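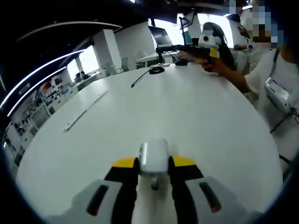

3.2 Follow-up calls and home oxygen diaries

Patients who start oxygen therapy at home often use it for fewer hours than their doctor has ordered. The reasons given in earlier work include dry nose, noise from the concentrator at night, and worry about tripping over the tubing. The second part of the study therefore looked at whether regular phone calls in the first weeks at home were linked to longer daily use.

A total of 1075 patients were referred to the Callgate program during the enrollment period. Patients were eligible if they had been ordered oxygen for at least 15 hours a day and had a working phone at home. Those living in a nursing facility were not included, as staff there manage the equipment. Of the eligible patients, 113 agreed to keep a written diary in addition to receiving the calls. The results in this section refer to the diary group only.

Calls were made by respiratory nurses trained by Bernadette Ferrand. Each nurse followed the same script, which covered comfort, hours of use, cleaning of the nasal cannula, and safety near stoves and open flames. Patients were free to raise other matters, and many did. Where a nurse judged that the flow setting might need to be changed, the patient was sent back to the ordering doctor - no changes were made by phone.

The diary was a single printed sheet for each week. Patients wrote down the time they put the oxygen on and the time they took it off, and rated nose dryness and sleep on a scale from 1 to 5. Returned sheets were read by two members of the study team, first separately and then together. The joint readings took place in person, with corrections made in pen. 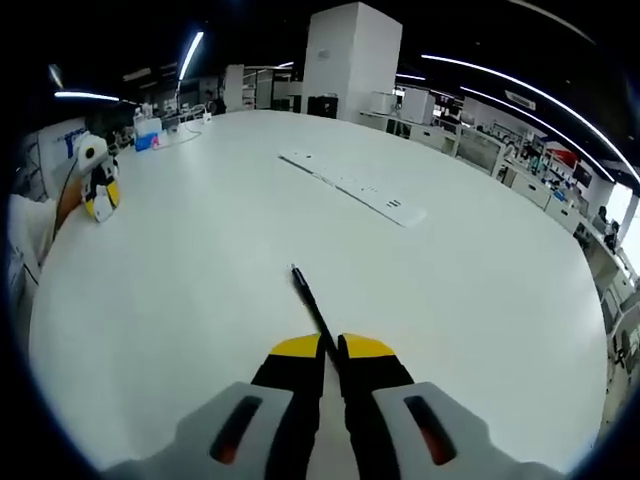
Where the two readers did not agree on the hours recorded for a given day, the sheet was passed to a third reader, whose value was kept. Days with a start time but no stop time were treated as missing. We considered filling these gaps from the hour meter on the concentrator, but the meter runs whenever the machine is switched on, including times when the patient is in another room without the cannula in place. The meter was used only as an upper limit, and diary totals above it were set aside.

Two types of humidifier bottle were in use, depending on the supplier. Patients served by the Landine depot received a refillable bottle, and those served by Palis received a prefilled one. Supplier was entered in the model as a fixed term for this reason. We did not set out to compare the bottles, and the groups differed in age and in flow setting.

Sleep ratings were grouped by week and compared using the method set out by Adebisi in the first study report. Patients who were admitted to the hospital during follow-up kept their place in the analysis, with hospital days left out of the count.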